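How I clean up an old desktop PC and give it another few years

I've been keeping old office computers going for longer than I care to admit, mostly for family, and I get asked the same things so often that I thought I'd write the whole job down in one place. It's the sort of thing you can do on a wet October afternoon with a pot of tea, and you really don't need to be clever with electronics. I'm certainly not!

What I'm covering is the cleaning, the fresh thermal paste and the putting back together. Fitting an SSD is on another page, and so is choosing memory.

What you'll want to hand

A medium Phillips screwdriver, a soft brush (I use a clean paintbrush), some lint-free cloths or coffee filters, isopropyl alcohol, a tube of thermal paste and a few egg cups for the screws. A tin of compressed air is nice but the brush does most of the work. My paste is a little tube of Prona I bought ages ago and I still haven't got to the end of it.

You'll also want your phone, for taking pictures of the wiring before you pull anything out. I skipped this the first time, on my aunt Idalina's machine, and spent a whole evening working out which tiny plug was the power button.

Getting started

Shut the computer down properly, switch it off at the wall, and take the power lead out of the back. Then press the power button and hold it for a few seconds. That uses up what's left sitting in the power supply. Take off everything else too: screen, keyboard, network cable, the lot.

Lay the tower on its side on something flat and steady, with the removable panel facing up. On a lot of office machines there's a latch or a couple of screws at the back, and the panel slides a bit before it lifts. If it won't go, stop and look for another screw. Don't lever it. I bent the edge of one with a butter knife and it rattled for the rest of its life. 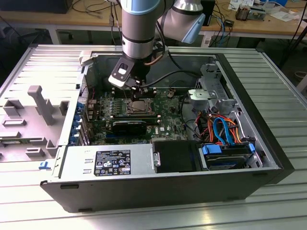 Touch a bare metal bit of the case before you start on anything inside, and do it again every time you come back from putting the kettle on. I own a wrist strap but I'll admit it lives in a drawer. If you've got thick carpet and you're wearing a woolly jumper, wear the strap.

Getting the dust out

If you can carry the thing outside, do. The first one I ever did was in the spare room and I was finding grey fluff on the curtains for a month.

Start at the top and work down with the brush, going gently over the board and a bit harder over the grilles. When you get to a fan, hold the blades still with a finger before you blow air at it. Spinning it up with compressed air is hard on the bearing, and I've had one start whining afterwards that was perfectly quiet before. Keep the tin upright as well, or it spits freezing liquid everywhere.

Don't open the power supply. Brush the grille, blow through it in short puffs and leave it at that. It can hold a nasty charge even when it's been unplugged for a while.

The worst of the dust is nearly always packed between the fins of the heatsink, underneath the fan, where you can't see it until the fan is off. Octavian Sima, who taught the evening class I went to in Waltham, used to lift it out in one piece with tweezers, like a little felt blanket, and then pass it round.

Taking the cooler off

If your computer has been running hot or the fan roars whenever you open a web page, it's worth changing the paste. If it's been running quietly and cool, I'd leave the cooler alone and skip to the end.

Unplug the fan lead from the board. Undo the screws on the cooler a couple of turns each, going corner to corner, so the pressure comes off evenly. Once they're all loose, give the heatsink a gentle twist from side to side before you lift. Old paste sets like toffee, and on some types of socket a straight yank can bring the processor up with it. Running the machine for ten minutes before you shut it down softens things a bit.

Wipe the old paste off the heatsink and the top of the processor with a cloth and a dab of alcohol. Keep going until the cloth comes away clean. It takes more wiping than you'd think, and it's weirdly satisfying.

If you're swapping the processor too

I did this on Lourenço's machine last winter, and it's a cheap upgrade if you can find a used chip on the maker's supported list. On the kind of socket with the pins down in the board, you push the lever down and out to the side, let it rise, then open the metal plate. Lift the old chip straight up by its edges. The new one goes in the same way round, with the little notches or the triangle lined up, and it should just sit there under its own weight. No pushing!
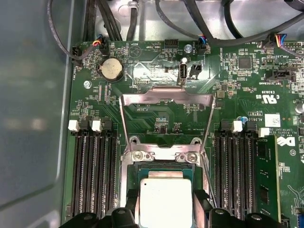

Can I touch the pins in the socket if I'm careful?

Please don't, not even with a cloth. They're very fine springy bits of metal, and one bent pin can stop the machine from starting or make it lose half its memory. If a bit of fluff lands in there, use a puff of air from a rubber blower bulb and leave it at that.

Once the chip's in, close the plate and bring the lever back down. It needs a firm push and it sometimes makes a horrible creaking noise, which scared the life out of me the first time.

Fresh paste and back together

Put a blob the size of a small pea in the middle of the processor. You don't need to spread it, the cooler does that when it goes down. Lower it as straight as you can, start all the screws by hand, then tighten them corner to corner, a little each time, until they stop. Plug the fan back in. I've forgotten this twice.

Go back through your photos and check each cable, push the memory down at both ends, and have a good look for stray screws before the panel goes on.

I plug in just the screen and keyboard for the first start. If I've changed the processor I give it a minute or two to sort itself out before I worry. Then I go into the BIOS, check that the fan is showing a speed, and watch the temperature if it gives one. On Lourenço's it settled at 40 degrees and stayed there, so I put the kettle on again and went looking for the egg cup with the last panel screw in it.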